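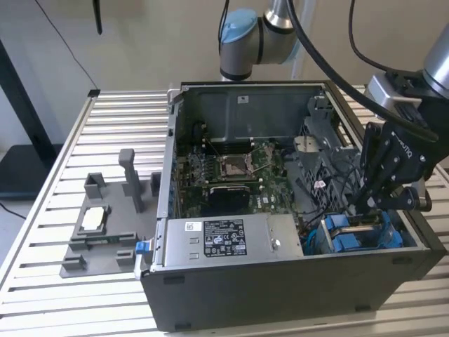 Tower teardown, Tuesday

Home | Notebook | Bench | Parts wanted | Older entries

By Kerttu Kokkonen, Tuesday, late afternoon

Picking this up in the middle, because I meant to write the first half at lunch and then lunch got away from me. The black tower from the Clendville batch is on its side on the slotted table with the panel off, and I have to say it's a pleasure to look into after the last few. Everything in this case is where you'd hope to find it, and I could get my whole hand in without skinning a knuckle!

State of things, for whoever comes to it next (probably Kaisu, probably before coffee):

The CPU socket is empty. The retention frame and lever are still on it. Please put one of the plastic covers over it before anybody goes near the board with a screwdriver. They used to be in the drawer with the zip ties and I think they still are. I bent pins on a board in December and spent an entire evening with a magnifier and a mechanical pencil trying to coax them back, and I would like that to be the last time in this room.

Black finned heatsink block is still on the board, just below the CPU socket as you look at it from the front of the table. I'm leaving it alone until I've read up on how it's held down.

Power supply is in and lying flat, silver, label facing up, so you can read the small print without a mirror for once. I'd like it to go to the Urach shelf if it tests fine. Copy the label into the parts book first, all of it. I know it's dull.

Drives: the blue carriers are in their bays down at the front edge, below the gray cage. I do love a carrier. The machines from Pindbridge had every drive screwed straight into the metal, and we were 56 screws into that lot before I stopped writing them down. The blue release tab by the corner of the power supply is a nice touch too. Easy on it, though. Old plastic snaps when the room is cold, and the heating here takes until ten to do anything.

Cables: thin black ones running over the board to the right and some going through the cage. I want those labeled before they're unplugged. Masking tape is fine, pencil not marker (marker bleeds, see the gray smudge all over the previous page).

To do:
- socket cover
- label cables, then unplug
- carriers out, numbered in bay order
- power supply to the test corner, 30 minutes under load
- the small white label on the rear panel, copy down whatever it says
- ask Kauppinen if they still want bare cases, and whether they'll collect

On that last one, they said they could take nearly 300 over the year, which sounded wonderful until I thought about where we would stack them.

The rubber feet are worth keeping with the case. I have a jar of odd ones and not a single matching set.

3 comments

Kaisu Mäkelä: Socket covers are in the second drawer now, under the thermal paste. I'll do the labels in the morning. Can we use the blue tape? The masking tape has gone all brittle.

Kerttu Kokkonen: Blue is fine! Leave me a bit of the roll.

Kaisu Mäkelä: Kauppinen called back, yes to bare cases, but they want the side panels on.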